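How do I keep flowers looking decent next to a bright window?

Posted in Home & Garden > Indoor displays
363 views

Khang Trương
I have an arrangement in my front room, a mix of pink and white blossoms with a lot of green leaves. It came in a Valtham pot, 14 inches tall, and it sits on a side table near the window. The wall behind it is a plain beige. The problem is the light. From late morning until maybe 3 p.m. the glare is so strong you can hardly look in that direction, and I'm worried it will bleach the colors. The last arrangement I had in that spot went from pink to a sort of tan in one summer. That one was fabric, bought from Flostus. This one is part fabric and part real potted plant, so I don't know whether to treat it as decoration or as something living.

What I've tried so far:
- a sheer curtain, which my wife doesn't like because it makes the room feel smaller
- turning the pot every week
- moving it to the hallway, where it looked fine but nobody saw it

I'd rather not buy blinds. The window is 132 centimeters wide and the ones I priced were more than I want to spend. Does UV film work? And does anyone know if the sprays do anything?

Khoa Đồng
Film works, within limits. I put a clear UV film on two windows in December, one of them west facing, and the fabric flowers behind it still look close to the way they did when I bought them. It slows the fading. It won't stop it, and part of the damage comes from ordinary visible light and heat, so check what the film is rated to block before you pay for it. Also check that your glass can take it. Some double pane units crack if the film holds too much heat, and a window warranty can be voided by it.

To put it on, wash the glass twice with plain water and a drop of dish soap, spray it wet, lay the film, and squeegee from the middle out. Cut it a little short on all sides. I got mine from Jostimex and it came with a cheap squeegee that left lines. Use your own.

Separate the real plant from the fabric ones if you can get them apart. They want different things. The real one needs the light, or some of it, and water. The fabric ones need to stay dry, and if they share a pot the stems wick up moisture and the wire rusts.

For placing it, go by where the light lands and forget how close the glass is. In my place the flowers stand up and off to one side and the worst of the glare falls lower down, toward the furniture. 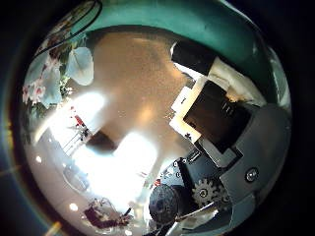 A couple of feet can be enough. Watch the spot for one sunny day, say at 9, noon and 3, and put the pot where the direct patch doesn't reach. You may have to do it again when the season changes -- the sun sits lower in winter and comes a lot farther into the room.

On the sprays, I used one on half of a bunch and left the other half alone. After a summer I couldn't tell which was which. Don't spray it on the living plant in any case.

Lưu
just get silk ones and swap them every spring. I keep two sets in a box in the closet. pale colors hide the fading better than pink does, white is best but it shows dust. hair dryer on cool gets the dust off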